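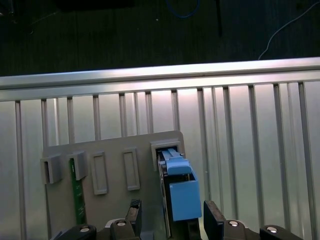 Figure 3. Gripper at the slot board, blue part in the right-hand slot.

4.2 What we learned from the open day

We opened the lab at Clutthorpe to visitors on 4 Mar 2024, and I'll admit I had planned it as a fairly tame afternoon. Theda Wunderlich would welcome people at the door, Till Seidel would run the arm, and I would stand next to it and talk (I do a lot of that). We had chairs out for 25 visitors and got around 100, so most of them stood.

The slot board in Figure 3 was the first stop, and people liked it far more than I expected. A part going into a slot is easy to follow even from the back of a crowd, and everybody has fought with a stubborn plug at some point. Mareike Wendt asked me why we care so much about the last bit of the motion, and I ended up giving her most of Section 2 out loud - sorry, Mareike!
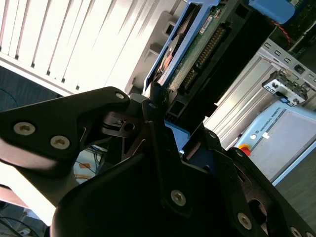

Vol. 11, p. 90

The hard drive got the most questions. Visitors from Standinel wanted to know how hard the fingers squeeze, and whether we would trust them with a drive that still had somebody's data on it. My answer was "ask me again in January," which got a laugh, but I meant it. We simply don't have enough runs on drives of different ages yet.

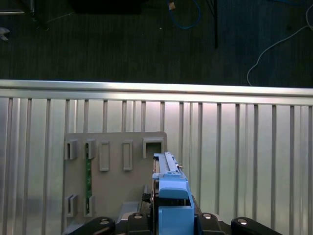

Figure 4. Blue finger assembly below the upper right holder, with the thin green circuit board seated farther left.

Dexter Baptiste had a good point about the board itself. He thought the thin circuit board would be a tougher test than the chunky blue parts, and he'd like to see it done with the board tilted. We have added that to the plan for the Vodell trials.

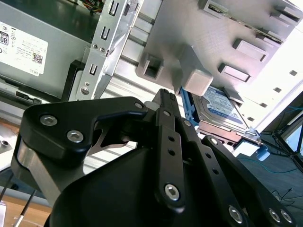 Figure 5. Fingertip pointing up at the blue drive caddy inside the open desktop case.

For the desktop case I'd do things differently next time. There is so much metal around the drive cage that people standing to the side couldn't tell what the fingers were reaching for, and Till had to keep stopping to explain. A big screen would help. Carola Wunderlich has offered us the one from the Görtz room, and we'll take her up on it before the next visit.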